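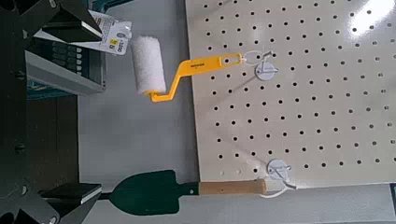
Slide 1. Pegboard, off-white.

Morning, everyone, and thank you for giving up part of a Saturday for this. (Wait for the door. People will still be coming in with tea.)

I'm going to talk about writing a sketch show for radio, and mostly about the second series of The Ruddock Half Hour, which a few of you will have heard and one or two of you wrote in to complain about. I kept the letters! They're lovely letters, most of them.

Start with how we got going. Lindalva Godoy and I had been doing a late slot at the Stullham festival, the sort where the audience has been rained on and would laugh at a coat stand. Innes Dow came up afterwards and asked if we had anything for radio. We said yes, of course we had, and then went home and wrote it. (Pause here, it usually gets a small laugh. If it doesn't, carry on.)

Now, the numbers. For six episodes we had 529 sketches sent in or written by the team, and 461 of those never went near a microphone. I read all of them. Some I read twice, the ones Sheldon Lapointe wrote, as his handwriting is a thing you have to come at fresh in the morning.

What got a sketch thrown out? Usually it was length. A parody of a quiz show is funny for as long as it takes to learn the rules of the quiz, and after that you're simply listening to a quiz. We had one called Kasden's Ladder where the rules took four pages. I loved it dearly and it had to go.

PLAY CLIP 1 (the weather forecaster, first minute only, fade before the cow).

Talk about the clip. Aparecida Portela does every voice in it except the dog. She recorded the forecaster sitting down and the farmer standing up, and you can hear it, I think, there's more chest in the farmer. Ask the room if they noticed. Somebody will say yes.

Then topical material, which is the bit I get asked about most. We recorded on a Thursday and went out the following week, so anything from the news had gone a bit stale by the time it reached your kitchen. Our way round it was to make up our own news. We had a firm called Grestix that made nothing anyone could name and was always opening a new branch, and we could go back to it every week without reading a paper. Listeners started sending us Grestix slogans. We used 27 of them in the finale, read very fast, and I'd like to thank those people again if any of them are in.

PLAY CLIP 2 (Grestix annual meeting). Check volume, it's louder than the first.

Cauã Pimentel wrote the chairman's speech on the train and handed it over at the studio door with no ending. Aparecida just kept going until Innes waved at her through the glass. We left the wave in, so to speak, you can hear her trail off.

If time is short, skip the story about the kettle.

A word on series three. We start reading in April and we'd be very glad of new writers. Two pages, please, typed if you can manage it (look at Sheldon).

Questions. Repeat each one into the mic for the back rows.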